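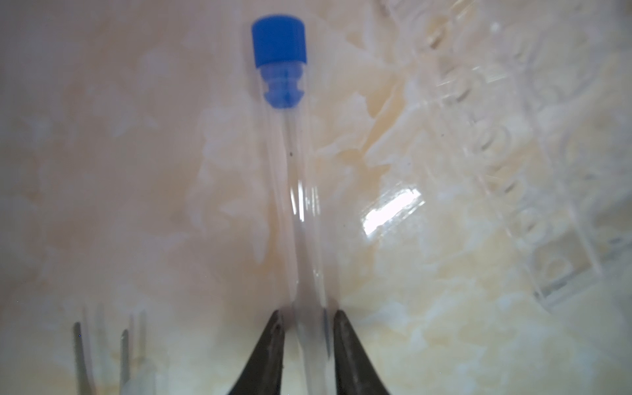
Reading the Room with Clokness: four weeks with a body language card deck

I should say up front that I don't trust anything that promises to teach you to "read people" in a weekend. I've sat through the seminars. I once paid good money to be told that crossed arms mean a person is closed off, by a man who had his arms crossed because the air conditioning was set for a meat locker. So when Sylvie Gill handed me the Clokness deck after a sales meeting and told me it had changed how she runs her calls, I took it home mostly to argue with it.

You get a box of cards split into four suits (face, hands, posture, voice), a thin booklet, and access to a set of practice clips on the company's site. Each card has a signal on the front, such as a tightened lip or a rise in pitch, and on the back a short list of what it might mean. The clips play a few seconds of conversation and you pick the card that fits.

The face suit is the best of them. The cards are careful to say "may" and "look for a change from normal," and the drawings are clear enough that Darlene Lévesque, who had never looked at this stuff before, could tell contempt from a plain smirk by the second evening. The voice suit is decent too, though I don't know why you'd put voice on a card.

Hands and posture are where I lose patience. One card tells you that touching the neck signals discomfort. Maybe. It may also signal an itchy collar. The booklet does have a paragraph on getting a baseline first – watch how a person acts when nothing is at stake, then watch for the shift – but it's on page 7, after you've already been sent off to play the first round. That should be page one. Without it, you're teaching people to guess with confidence.
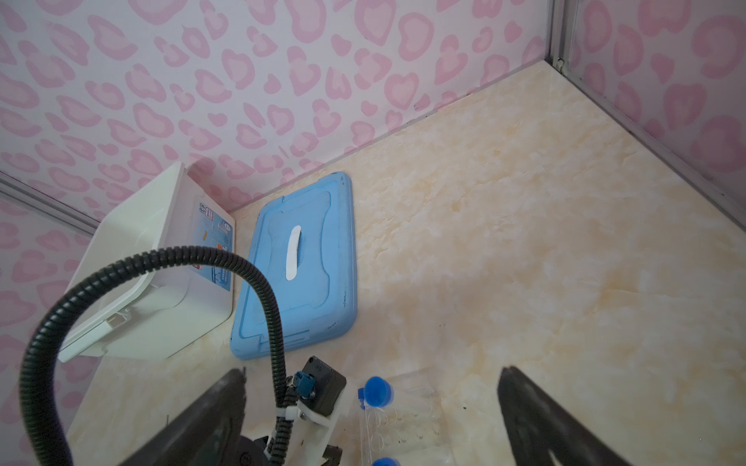 The clips are the other sore spot. There are plenty of them, but the same handful of actors keep coming back, and after a while I was scoring well because I knew that the guy in the gray sweater always blinks before he lies. That's memory. I tested it by having Said Soliman, a coworker with a very flat delivery, tell me a mix of true and false stories about his college jobs. I got 4 out of 10. A coin would have done better.

Did anything carry over to work? A little. I stop talking sooner now when a client's face goes blank, and I ask if I've lost them. I can't swear that came from the cards. Paying attention for a month will do that to you with or without a deck.

The box itself is flimsy and one corner split the first week. The site logs you out every time you close the tab.

If you train a team and need something to get people talking about what they notice in each other, the face suit is worth using, and you can leave the rest in the box. If you want to catch liars, save your money. I gave the deck back to Sylvie, and she's still sure it works on me.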